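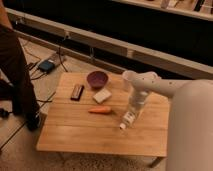 *Plank table with purple bowl, Jevov break room.*

**Ticket 280: badge printer drops off network**
Opened by: Sevim Türkmen
Assigned: Danilo Dizon
Status: monitoring

Printer at the Jevov front desk goes offline after 10 minutes idle. Power cycle brings it back. First reported in August, closed then as a bad cable.

- Replaced patch cable. No change.
- Moved to switch port 2. No change.
- Ping fails once the printer sleeps.
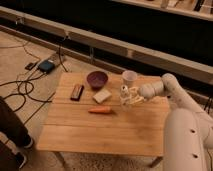 - DHCP lease on that VLAN was set to 900 seconds. Printer does not renew while asleep.
- Set a static reservation, turned off deep sleep.

3rd October: no drops overnight. Quentin Le Goff to check the Arroyo printer for the same lease setting.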